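Setting Up Your Alumni Profile in Drorkeo

Welcome, and thank you for taking the time to do this! The Jivosthorpe engineering alumni directory moved over to Drorkeo in October, and a good profile helps old classmates (and a student or two looking for a mentor) find their way to you. Set aside 10 minutes or so – longer if you're the sort who likes to polish a sentence, as I am.

1. Open the invitation e-mail and click Join. The link works for 30 days.
2. Choose a password and type it twice.
3. On the Basics page, enter your name as it appeared on your diploma. If you go by something else now, put that under Also Known As.
4. Pick your degree and class year from the lists, then click Save.

Note: Your class year can't be changed after you save it. If you slip, write to Nithin Joseph in the alumni office and he'll put it right. 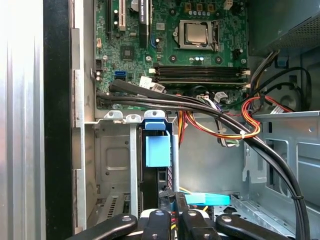
Next comes the Career page, and it's the one people fret over. You don't need a grand title or a company everyone has heard of. Plain words do best, and so do real things: if you spent your working life on computers, say which part of them, whether that was the processor under its silver heat spreader, the long black memory slots below it, or the steel chassis around the whole board.

5. Under Employers, add your most recent job first. Older ones can wait.
6. In the Story box, write up to 90 words on what you do or did.
7. Choose who may see your page: Classmates, All Alumni, or Everyone.
8. Click Publish.

Caution: Drorkeo signs you out after 17 minutes without a click, and an unsaved Story goes with it. Click Save Draft before you get up for coffee.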